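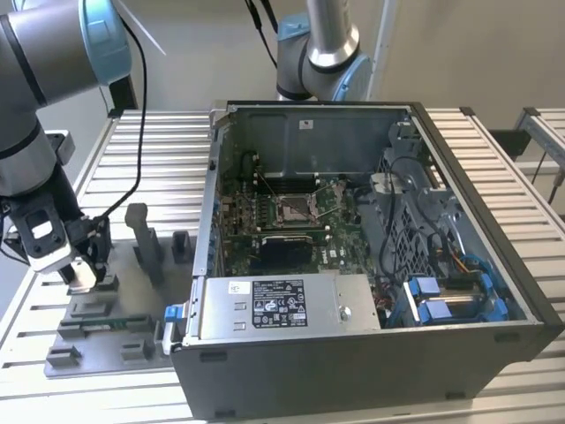 Two-arm cells and open PCs – what are your house rules?

Started by dbouchard_cell, Sunday

dbouchard_cell wrote:
Trying to get our rules for the desktop rework cell onto one page before the Drengate people come look at it. Two arms, tower on its side, fixture plate next to it. Right now the rules live in three docs and a sticky note. Draft so far, tear it up please:

1. Tower unplugged, then hold the power button 10 sec before anything goes near the board.
2. Nobody reaches in with either arm enabled. Not even slow mode.
3. One arm over the case at a time. Other one parks outside the wall.
4. CPU by the edges only. No pad on the gold side, ever.
5. Retention lever position confirmed before the arm comes down with a chip.
6. Cables on the arm get checked at full reach, not at home position.

What am I missing. Be quick, page is due tomorrow lol

oprea_L wrote:
Rule 3 is too strict. We run both over the case at Kodholm, one holds a cable back while the other one picks. If you park one arm every time you may as well buy one arm. Write it as "shared zone, one moves, one holds still" and put the interlock in the controller where it belongs.

dbouchard_cell wrote:
Fair but our controller doesnt do zones well. It's a paper rule till it does.

oprea_L wrote:
Then it's not a rule, it's a hope. Operators will break it by lunch.

mmichalik wrote:
Siding with Darlene on this one. Strict until the interlock is proven, loosen after. We did it the other way round on the Rahimi job and bent a socket in the first week. Pins don't unbend.

Also add ESD. I see nothing on ESD in your list?? Finger pads need to be dissipative and the gripper body needs a ground path you can measure. "It's bolted to the arm" is not a ground path. Measure it at the pad, write it down, start of every shift.

dbouchard_cell wrote:
Ugh yes. ESD is in the other doc, thats exactly the problem. Adding it as 7.

danica_p wrote:
Grip force. Put a number and an owner on it. Ours drifted for weeks because everyone could edit it and each person nudged it up a bit after a drop. After 1,217 insertions we pulled the log and found 61 edits to that one value. Sixty one! Now it's locked and there's one name on it.

And hold point. We bring the chip up facing the camera, both pads on the side edges, pause, check it's square, then go. If it's tilted it goes back to the holder. No fixing it in the air.

oprea_L wrote:
The pause costs you though. Every cycle. We dropped it and check at the holder before the pick.

danica_p wrote:
Checking before the pick tells you nothing about how it sits in the pads after the pick. That's the whole reason for it.

oprea_L wrote:
With decent pads it doesn't move. But ok, on rework with mixed chips I can see it. On one part number all day I still say skip it.

mmichalik wrote:
Pads wear. When do you swap yours?

oprea_L wrote:
Every 2,000 picks.

danica_p wrote:
700 here. Different pads I guess, softer. Darlene don't copy either number, look at your own wear and set it from that.

jozka_toth wrote:
Coming from the safety side, a few things, sorry for the shorthand –

Risk assessment has to cover the pair of arms together, plus gripper, plus the workpiece. Not arm A on one sheet and arm B on another. Seen that rejected more than once.

"Collaborative" on the arm's brochure says nothing about your cell. Open sheet metal case = sharp edges, and a hand can get pinched between gripper and chassis wall. That goes in the assessment.

Rule 2: say what "enabled" means. Drives off and locked? Protective stop? New people read it as "not moving right now" and in goes the hand.

dbouchard_cell wrote:
Good catch on enabled. Changing to "drives off, pendant hung up, key out". And the force value gets locked, name on it will be mine.

Going to keep the hold point too. Sorry Lucian. Chip held up in front of the bracket, look, then go:

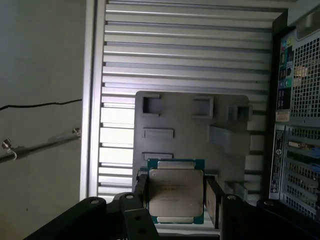 Revised list, v2

1. Unplugged, power button held 10 sec.
2. Drives off, pendant hung, key out before any hand goes in.
3. One arm over the case at a time, until the interlock is tested and signed.
4. CPU by side edges only. Hold point after pick. Tilted = back to holder.
5. Lever position confirmed before the insert move.
6. Arm cables checked at full reach, both arms.
7. Ground measured at the pad, start of shift, logged.
8. Grip force locked, one owner.
9. Pad swap by count – number TBD.

mmichalik wrote:
Better. 9 needs the number before Drengate sees it or they'll pick one for you.

oprea_L wrote:
Still think 3 is a hope. Rest is fine. Post what they say about it, we have the same audit in December.

jozka_toth wrote:
Add a revision number and where the old copies are. And take down the sticky note.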